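Friday, March 15, 2024
by Noel Lumbao

Got home after ten and my shoes still smell like the basement of Asberg Hall. I should sleep but I want to get this down while I'm still mad and happy in equal amounts.

So the midterm demo for the picking class is in 4 days. Rodel and I drew the late slot again, which means we inherit the bench from whoever had it before us, and they had left the gripper open all the way and our config overwritten with theirs. Forty minutes gone before we moved anything! Rodel wanted to write a note. I wanted to write a worse note. We ate his pretzels and restored the backup from Wednesday night instead.

The assignment, for future me who will forget: the arm has to clear a bin of mixed stuff, one thing at a time, and the grader gets to shuffle it between runs. Professor Soriano calls it "the junk drawer problem." You get points for every item that leaves the bin and lose points for every time you hit a wall. We hit walls. We are extremely good at hitting walls. Back in December, when we were only doing it in the simulator, I thought walls would be the easy part (ha).

Rodel did the perception side this week and I have to hand it to him, it's so much better. He threw out the old depth filter and wrote a new one on the bus, on his phone, which I refuse to think about too hard. I had the grasp scoring. My version liked anything flat and bright way too much, and I've been trying to talk it down for days.

Main bench session started at 7. We kept the duck in the mix, and the blue scrub sponge, and the orange-red block with the white lettering, plus the dark crumply thing that Rodel calls the bat. I've got a soft spot for the duck. It rolls onto its side and the scorer can't decide if the head or the body is the good end, so you get these long pauses where the arm just hangs there and you start talking to it.

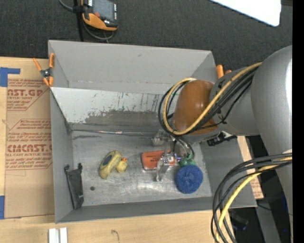

What we changed tonight

First, approach angle. I'd been letting it come in at any tilt it wanted and the sloped sides of the bin punish you for that. I clamped the tilt way down and it felt like cheating, but the wall hits dropped right away. We logged 118 attempts by the end and I only flinched on the last batch a couple of times.

Second, the overlap thing. When the finger is already down over the block, the camera loses part of it, and our code was deciding the block had shrunk. Then it would re-plan in the middle of a grasp! Rodel's fix was to freeze the estimate once the gripper gets close. Two lines. We'd spent all of last weekend on that bug and it was two lines. He was very gracious about it for maybe a minute and then brought it up all the way to the parking lot.

Third, speed. I left this alone. I wanted to turn it up so badly, and Rodel physically moved the keyboard. Fine. Team Sutberg is apparently running theirs at double ours, and they were in the hallway being loud about it, but they also haven't tried soft things yet, so we'll see.

The sponge is still our worst one. It squishes, the gripper thinks it has a good hold, and then halfway up it's gone. I tried closing tighter and that helped some, except then the duck popped out sideways like a bar of soap. So now I need a different squeeze for different things, and that means we need to know which thing we're holding, and I can hear Rodel sighing from here. I think we can fake it with color for the demo. Not proud of it, but the writeup has a whole section for limitations and we're going to fill it.

Best run of the night was 3 items in a row with no wall hits, then a miss on the bat. I yelled. Somebody from the Fudura group stuck their head in to ask if we were ok.

To do before the demo:
- squeeze setting per item (me)
- save the config somewhere with a lock on it, please
- clean up Rodel's bus code so I can read it
- slides - we have a title and that's it
- ask Soriano if a dropped item counts as out when it lands on the table

Rodel has work tomorrow until late, so I'm going in by myself in the morning to do the squeeze thing. Locker combo is 633 now, they changed it again. Need to bring real food this time, and a sweater, it's freezing down there.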